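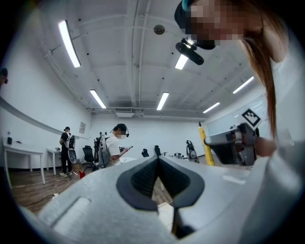
A woman in a dark cap or head strap, leaning over.

July
By Lensa Demissie

The register Dariusz Cieślak keeps has 3,483 entries, one for each church bell that was taken down for metal in the war and has left some trace on paper. It covers four church districts. The smallest entry is a single line: parish, weight, "removed". The longest runs to several pages and includes a copy of a letter from a priest asking for his bell back.

Cieślak trained as a metallurgist and came to the register from the technical side. He says this shapes what he records.

"People want to know the name of the bell and who gave it," he told me. "I record those. But what identifies a bell is the strike note, the lower diameter, the weight and the profile. A name can be on five bells. A diameter of 914 millimetres with a certain shoulder is much harder to confuse."

The wartime system sorted bells into classes by age and value. Newer bells went to the smelter first. Older ones were held back, at least on paper, and a parish was usually left one bell, most often the lightest, to ring for services. Each bell that left was supposed to carry a painted code on the outside giving region, district, class and a running number.

"Supposed to," Cieślak said. "The paint was applied by whoever had the brush. I have codes with the district missing and codes with the running number used twice. In Tetitz both bells were given the same number, and one receipt was issued for the two."

Tetitz is a case he returned to several times. The parish lost two bells and got one back after the war. It was hung, blessed and rung for decades as the bell of Tetitz. When Cieślak measured it, the diameter did not agree with the foundry book. The inscription had been worn down and then filled during a repair, so it was no help. The strike note was a semitone flat of the figure in the old parish inventory.

"A bell does not drop a semitone from age," he said. "Wear at the strike point changes the sound, and a crack changes it a great deal, but the partials stay more or less where they were cast. If the whole set has moved, you are measuring a different bell."

The profile matched work by Eberhard, a foundry that had never supplied Tetitz but had cast for Plimov, two valleys away. Plimov had been told its bell was melted. The register now lists it as "extant, hung at Tetitz, attribution probable".

I asked why only probable. Cieślak said he uses four grades of certainty and moves an entry up only when two independent records agree. The Plimov bell has the profile and the weight, but the weight was written down by the same clerk who issued the faulty receipt, so he does not count it.

What the two parishes should do about it is outside the register. Plimov has asked for a recording and has been sent one. Tetitz has fixed a small plate inside the tower door. The bell is still rung on Sunday at Tetitz, and Cieślak said he had no view on whether it should move.

"There are baptisms, weddings and funerals on both sides of this," he said. "I can give them the nominal frequency."

He was more willing to talk about the theology of it than I had expected. A bell in this tradition is washed, anointed and named before it is hung, and several parishes have asked him whether a bell that was requisitioned, stacked in a yard and hung in the wrong church needs to be blessed again. He refers them to their bishop. He does note the date of any second blessing in the entry, in the same column as rehanging and retuning.

The largest bell he has traced so far belonged to Brivitz. It was 47 years old when it was taken, which put it in the class for early melting, and no photograph of it survives. What survives is the frame. From the spacing of the bearings and the swing clearance in the timber, Cieślak worked out a maximum diameter, and from that a weight range. The parish had always said the bell was the heaviest in the district. The frame would not have held it.

"They were not pleased," he said. "It was still a big bell."

About a fifth of his working time goes to correspondence. Parishes send measurements taken with string, recordings made from the street, and rubbings of inscriptions on baking paper. He accepts all of it but asks for the diameter at the lip, taken twice at right angles. A further 400 reports are waiting to be entered.

Comments

Marg T.
My grandfather helped lower ours. He said they rang it for an hour the night before. I don't suppose there is a column for that.

towerman
Would be good to know if he records the hum note separately. A semitone flat on the strike note alone wouldn't convince me, depends who took the old reading and against what pitch standard.

P. Hollis
Agree with towerman on the pitch standard. Old inventories around our way are all over the place.

Ansel
Is the register open to the public or do you have to write in?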